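Unit 6: Faults in Hand-Held Gripper Work
Course handout – Manipulation Lab, Plenelville
Prepared by Glenys Morris. Lab section led by Kofi Frimpong.

Read this before the lab session. Bring the fault sheet from Unit 5, because the numbering carries over.

6.1 What this unit covers

Unit 5 dealt with faults on the fixed arm, where the machine stops itself and a code comes up on the panel. Hand-held grippers don't do that. There is no drive to trip and no guard to open. A person squeezes, the fingers close, and the recording goes on whether or not the mechanism is doing what the log says it is doing. Most faults are found later, by someone at a desk, and by then the work has been done wrong many times over.

The case we use is the Pichler linkage fault. It was a small mechanical failure that led to a large amount of unusable data and one minor injury. You will be asked about the order of events, so take notes on that part.

6.2 Background to the case

The project was called Vidon. Its purpose was to collect demonstrations of people handling clothing in ordinary rooms: picking up, turning, folding, hanging. Operators worked with a gripper in each hand. The grippers were the Pichler parallel type, with two fingers driven by a pair of linkages. The fingers carry soft pads on the inner faces. The linkages turn on pivot screws, and these screws are what failed.

A policy trained on the recordings was to run on the Ramo arm in our lab. The arm uses the same finger geometry, so the width of the opening in the recording is sent to the arm as a command. If the recorded width is wrong, the arm closes by the wrong amount.

Keep two quantities apart when you read the rest:

Recorded width – the opening worked out by the software from the position of the fingers at calibration and the movement seen since.
True width – the actual gap between the pads.

On a sound gripper these agree to within a millimeter. On a gripper with play in the linkage they don't, and the difference changes with load.

6.3 What happened

The project ran from September. In the first weeks 567 recordings were made and checked. Of these, 321 were jackets and coats, and the rest were shirts and trousers.

One of the left-hand grippers had been taken apart to replace a worn pad. The person who put it back together tightened the pivot screws by feel. Thread locker was called for on all of them. It was applied to the inner pair and left off the outer pair. The build sheet had one box for the whole step, and the box was ticked.

For several days nothing showed. Then an operator wrote in the shift notes that the left hand was "a bit loose on thick stuff." The note was read, and the gripper was opened and closed a few times on the bench with nothing between the fingers. It moved freely and closed fully. It was passed as good and sent back out.

The bench check could not have found the fault. With no load, the play in the joint is taken up by the return spring and the fingers line up. The play appears only when the fingers are pushing against something that resists, such as a doubled hem or a lapel with interfacing in it. Under that load the outer link shifted on its screw and one finger tip leaned back. The pads no longer met flat. They touched at the base and stood open at the tip.

Operators did what people do with a tool that slips: they squeezed harder. That put more load on the loose joint and backed the screw out further.

The failure came while an overcoat was being lifted by the collar. The outer screw left its hole, the link swung free, and the edge of it caught the operator's index finger. The cut needed a dressing and no more. The coat was dropped. The operator put the gripper down, picked up the screw, and told the lead. All of that was correct.

6.4 What was found afterward

The recordings were gone through in reverse order from the failure. In 117 of them the recorded width fell below the thickness of the cloth being held. That can't happen with a sound mechanism. The software had read the base of the fingers closing and had reported a tight grip, when the tips were open.

The earliest affected recording came one session after the pad was replaced, well before the shift note.

Some of the data had already been used. On the Ramo arm this showed up as a grasp that looked right and then let go during the lift. The team had put it down to the lighting and had spent time adding more recordings by the window. Some of those new recordings were made with the same gripper.

6.5 Causes

Direct cause: no thread locker on the outer pivot screws.

Contributing causes:

The build sheet used one tick box for a step that had to be done in several places.
The bench check was done without load.
The shift note was treated as a comment on comfort. It was a fault report and should have been given a number.
The software had no limit check on recorded width against cloth thickness.
A failure on the arm was explained by a guess, and the guess was not tested.

Students often want to name the assembler as the cause. Leave that out of your written answer. The missing compound explains why the screw moved. It doesn't explain why the screw went on moving through 117 recordings.

6.6 Checking for linkage play

This is the procedure we now use. You will carry it out in the lab on two grippers, one of which has been set up with a fault.

1. Look at every pivot screw you can see from the operator's side. Each head should sit flat on the link. Each should have a paint line running from the head onto the link, and the line should be unbroken.

2. Close the fingers on the folded test strip (four layers of suiting). Hold a steady squeeze.

3. With the other hand, pull the strip straight out, away from the gripper. It should hold. If it comes out at the tip first and drags at the base, you have play on one side.

4. Keep the squeeze on and look at the pads from the edge. They should be parallel. Light showing at the tip is a failed check.

5. Let go, turn the gripper over, and repeat. Play in an outer link sometimes shows in one orientation only.

6. Write down the result for each screw separately. Do not write "all OK."

Keep your free hand clear of the links while you squeeze. The openings cut in them will take a fingertip, and the gap changes as the mechanism moves.

The check is repeated every 50 recordings and after any garment that had to be picked up more than once.

6.7 Which grasps bring the fault out

The load on the linkage depends on where the cloth is taken as well as on how heavy the garment is. Suit jackets are a good test. They have thin places and thick places within a hand's width of each other, and they shift on a quilt or blanket in a way they don't on a table.
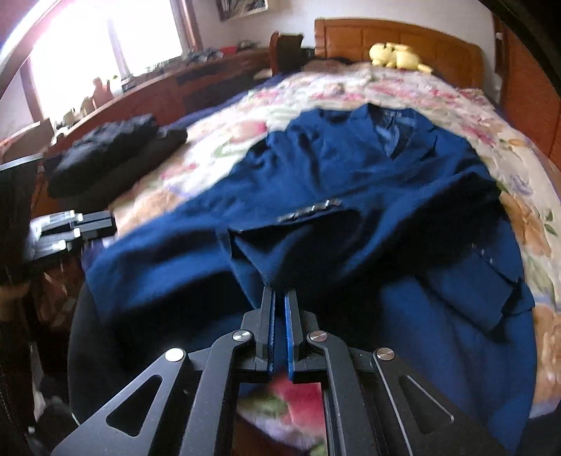

A grasp at the hem is a middle case. The hem is folded cloth, often with lining turned up inside it, so the pads meet some resistance, but the material still gives. A loose outer link will usually hold here for as long as the garment stays on the bed. It is on the lift that the tip opens, when the weight of the body and sleeves comes onto the pads all at once. For that reason a recording that stops before the lift tells you very little about the condition of the gripper.

Cuffs are harder on the mechanism. A button between the pads holds them apart at one point and twists the finger around it. If you must take a sleeve near the cuff, take it on the side away from the buttons. Pocket flaps look easy and are a poor choice, as the pads may take only the flap and leave the layers underneath.

Lapels and collars put the highest load on the links of anything in the Vidon set. The gripper in the case failed on a collar. Do the check in 6.6 before a collar grasp, even if fewer than 50 recordings have gone by.

Soft bedding causes a separate problem. The fingers can pick up a fold of quilt along with the garment. The recorded width is then larger than expected – the opposite sign to a linkage fault – and the two can cancel out. At least a few of the early Vidon recordings passed the width check this way and were only caught by eye.

6.8 If a gripper fails in your hand

Stop squeezing. Open your hand slowly and put the gripper down on a flat surface, links facing up. Don't try to save the garment.

Put down the second gripper as well before you do anything else. People forget they are holding it.

Look at your hands for cuts. Report any cut to the lab lead, including ones that don't bleed.

Find the loose part. If a screw is missing from the mechanism and you can't find it, the bed or table must be cleared and searched before work goes on.

Leave the gripper as it is. Tightening it destroys the evidence, and the next person can't tell how far the screw had moved.

Write the number of the last recording on the fault tag. Mark everything back to the last good check as suspect. It may all turn out to be fine, but that is decided at the desk.

6.9 Written work

Answer both in full sentences, one page each.

Draw up a build sheet for the pad replacement that would have caught the missing thread locker. Keep it short enough that a tired person will fill it in properly.

Describe a test that would have separated the lighting explanation from the gripper explanation in 6.4. State what result you would expect in each case.

Hand both to Kofi Frimpong at the start of the lab, which begins at 2:15 p.m. Closed shoes, sleeves above the wrist, no rings. Grippers are signed out in pairs and come back in pairs.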